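## 9. Setting up a consultation on a redevelopment plan

This section covers opening a public consultation in Endeck, from loading the plan boundary to publishing the comment form. Complete the account settings before you start.

### 9.1 Load the boundary

1. Sign in as an editor and select **Consultations > New**.
2. Enter the scheme title exactly as it appears on the statutory notice.
3. Upload the boundary file. Endeck accepts one closed outline per scheme.
4. Set the notification distance. The default is 700 metres, measured from the outline and not from its centre.
5. Select **Check addresses**. Properties that cross the distance line are included.

**Note:** For the Grellau template, the distance is fixed by the council profile and the field is greyed out.

If the map server is on your own network, use a wired connection for the upload. Large boundary files can time out over wireless, and a part-finished upload has to be deleted by hand.
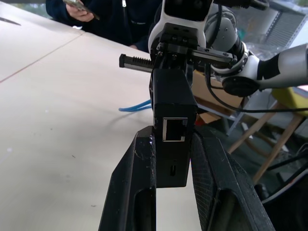

*Figure 3. Ethernet port, with a small slot-shaped port below it.*

### 9.2 Add the plan documents

1. Open the **Documents** tab and add the drawings, the design statement and the transport report.
2. Give each file a plain title. Residents see the title — they do not see the reference number.
3. Mark any superseded drawing as **Withdrawn**. Do not delete it.
4. Set the closing date. Comments received after midnight on that date are stored under **Late**.

**Caution:** Replacing a drawing once the consultation is open restarts the notice period. Endeck warns you once, then sends a fresh notice to every address on the list. 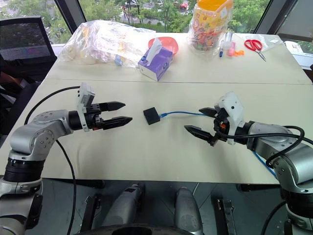
Artist's impressions go in a separate folder, **Illustrative**, and carry a banner saying that they do not form part of the application. The banner cannot be turned off. Height and massing figures belong in the design statement, where they can be searched.

### 9.3 Publish the comment form

1. Choose a form. Form 53 asks for support, objection or neutral comment, with a free text box.
2. Switch on **Paper entries** if comments will also be taken at the library or at a hearing.
3. Preview the form on a phone.
4. Select **Publish**. The page goes live within nine minutes.

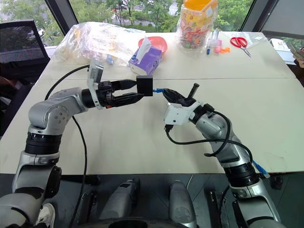
One editor at Sondwood reports that paper entries typed in after the closing date were filed as late, although the letters had arrived in time. Enter the date of receipt in the **Received** field before saving. The field is blank by default and Endeck then uses the date of typing.

To move an entry already filed under **Late**, open it, correct the date and select **Reassess**. The change is written to the audit log.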